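Notebook, Edgate bench - April, entry 30
Crayfish shell, second round of drying and grinding

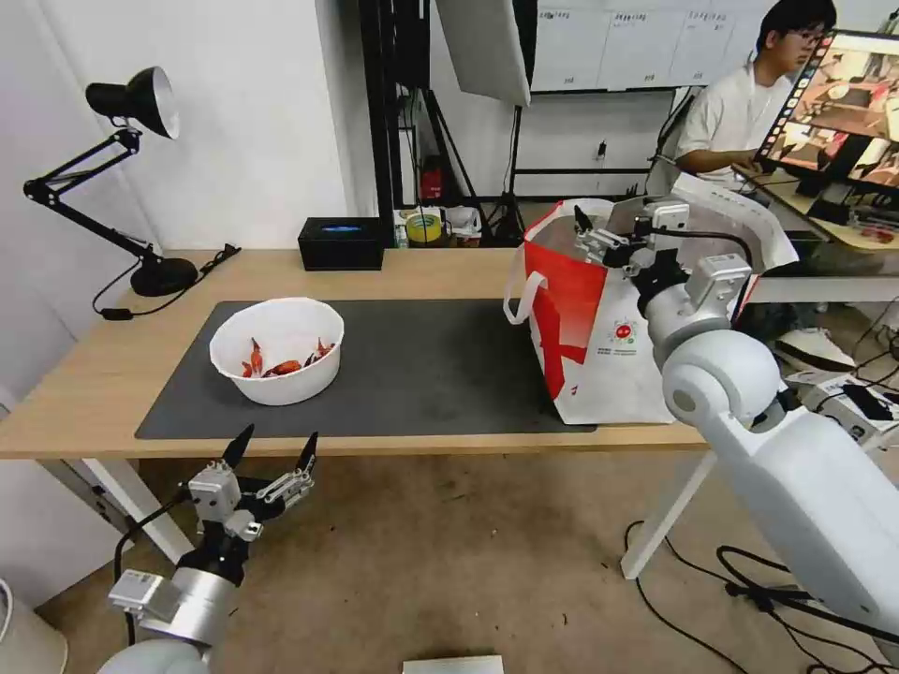
White bowl on the gray mat, desk lamp at the back.

9:10 a.m. Picked up from where Sunita left the shell work last month. Goal is the same: a dry powder fine enough to go into the Pastau glaze without leaving specks. The first round went through the kitchen sieve and looked fine in the jar, but the test tiles came out freckled. Gwendolyn thinks it was coarse shell. I think some of it was meat left in the tail sections. Could be both.

Shells are from the Thibodeaux order, boiled and picked, kept in the freezer since then. Thawed overnight in the cold room. Rinsed three times, then scrubbed the inside of each tail with a bottle brush. Slow work. The claws hold on to more than you would think and I ended up cracking the big ones to get at the inside.

Weighed out 356 g of cleaned shell after draining on towels. Spread on two trays, into the drying oven at 50 C. Kwabena wants to try it hotter. I would like one clean run at the low setting first so we have something to compare with.

11:40 a.m. Turned the shells. The thin pieces already snap, the claws still bend. Smell is not bad with the fan on. Wrote the tray letters on tape this time - last time they went missing and we mixed up the batches.

Natsumi stopped by with the sieve set from the clay room. The fine one has a small tear near the rim, so I patched it with epoxy and set it aside to cure. Will use the next size up today and redo the last pass when the patch is hard.

2:15 p.m. Second turn. Claws nearly there. While waiting, cleaned the hand mill. Old shell dust was packed behind the burr, which may explain part of the freckling. Marcus, if you used the mill for the eggshell test, please brush it out after. The brush hangs on the hook by the sink.

4:30 p.m. Trays out. Ground a small lot first, 10 g, to see how it behaves. Came through pale pink with a few darker flakes that stayed on top of the sieve. Put the flakes through again and they broke down on the second pass. Ground the rest the same way. Powder is in the wide jar with the blue lid, labeled Utitora 2, top shelf.

Did not weigh the final powder, the scale was in use. Do that before anyone opens the jar.

To do:
Weigh the jar and subtract the empty weight (written on the bottom).
Redo the last sieve pass once the patch has cured.
Ask Gwendolyn for four plain tiles from the same clay as before.
Kwabena to set up the hotter run with what is left in the freezer.
Order more dust masks, we are on the last box.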